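Chapter 4

Gathering Examples

In which we leave the comfort of the loss function and go set the table

4.1 Somebody Has to Move the Plate

The first three chapters of this book treated data the way most textbooks treat data, as something that arrives. A set of pairs was given. You were asked to fit a function to it, and if the fit was poor you were invited to change the function. It was a pleasant arrangement, and it ends on this page.

A learning system that is supposed to handle dishes needs examples of dishes being handled. These do not exist in any great supply. The world is full of video in which people cook, clean and argue over a sink, but very little of it records how wide the fingers were open, how the wrist was turned, or where the contact was made. If you want those numbers you have to go and get them, one plate at a time, from a person with a sore forearm.

The running case for this chapter is the Drotside collection, a household tabletop set gathered in ordinary homes in and near the town of Olunden. It holds 1171 recorded attempts at moving, stacking and clearing things on tables. The plan had called for 1000, and the reader is asked not to be impressed by the surplus until section 4.4, where 307 of the attempts will be thrown away.

Drotside used hand-held grippers. The operator holds the tool, squeezes it, and does the job more or less as a robot with two flat fingers and no common sense would have to do it. A camera on the tool looks out past the fingers, so that what is recorded is close to what a robot carrying the same fingers would later see. No robot is needed in the home, which the owners of the homes tend to prefer.

There are costs. The operator's arm is not the robot's arm, and will cheerfully reach around a pot in a way that no six-joint machine can copy. The operator also knows what a plate weighs before touching it. Both kinds of knowledge leak into the data, and we will spend a good part of section 4.3 trying to mop them up.

Consider the matter of the tablecloth. Laboratory tables are gray, or white, or a shade of wood chosen by a purchasing department. Tables in homes are covered in fruit. A system trained on the first kind and shown the second may well try to pick up an apple that was printed at a textile mill, and it will try with great confidence, for reasons covered in chapter 2.
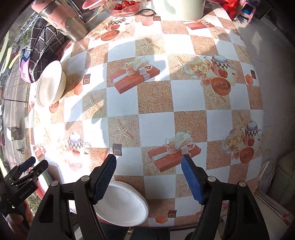 Too much going on, was the verdict from Muvum when the first batch went out for comment; a learner can't be expected to sort a real plate from printed roses and gift boxes, and the cloths should be taken off before recording. Ní Bhriain answered in the margin that the learner would be meeting the roses sooner or later and might as well be introduced. The cloths stayed on.

The disagreement is worth more than its tone suggests, and both sides of it turn up in every collection project. Call the Muvum position control: hold everything still except the thing you want learned, and the learner will find it with fewer examples. Call the other position coverage: let everything vary the way it varies in life, and pay for it in volume. Control is cheap and gives you a system that works beautifully in one room. Coverage is expensive and gives you a system that works passably in rooms you have never visited. Most budgets select the first and most proposals promise the second.

Sunlight raises the same question with less charm. A strong patch of sun across one side of a table can fade a pattern almost to nothing, while the other side keeps its full color. Sun moves during a session, and clouds have their own schedule. Drotside's operators were told to leave the curtains as they found them and write down the time.

4.2 What Counts as One Example

Before anything is recorded, decide where an example begins and ends. This sounds like the sort of decision one could make later. Projects that make it later have a folder named "misc."

For our purposes an example, or episode, has a start state, a stated goal, and a stream of observations and actions running from one toward the other. The start state is everything on the table when recording begins, including the things that have nothing to do with the task. The goal is a short sentence written before the attempt. Goals written after the attempt have a remarkable success rate.

Take the goal "move the plate to the center of the table." Several questions follow at once. Does the episode start when the tool enters the space over the table, or when a finger pad first touches the rim? If the plate tips and the operator recovers, is that one episode with a wobble in it or a failure followed by a second try? If the plate reaches the center but ends up on top of a spoon, has the goal been met?

Drotside settled these as follows, and you may settle them otherwise so long as you write it down:

An episode starts with the tool at rest and the fingers open.

A wobble stays in. Recoveries are among the most useful things a learner can see, and careful operators produce too few of them.

An object that falls off the table ends the episode, and the episode is kept with a failure label.

The spoon counts as a failure. This was put to a vote, and the vote was close.

Each home was visited for sessions of 15 minutes, with a rest between. The limit came from the operators' hands. In longer sessions the grips grew sloppy in a consistent way, and a consistent fault is the kind a learner picks up first.

Note too that the start state needs variety on purpose. Left alone, people reset a table to whatever arrangement makes the next attempt easy. The bowl drifts back to its usual spot, right side up, with its opening politely toward the ceiling. A bowl lying on its side is a different problem for a two-fingered tool, and if no one ever tips one over, the system will meet its first sideways bowl in a customer's kitchen.

Before You Read On

Choose a table you eat at. Without tidying it, write a goal sentence for one object on it, then list every other object that a tool would have to avoid on the way. Write down anything printed or painted on the surface that could pass for an object from above. Keep the list. You will need it for the labeling exercise at the end of section 4.3, by which time the table will have changed, and you should not correct the list to match.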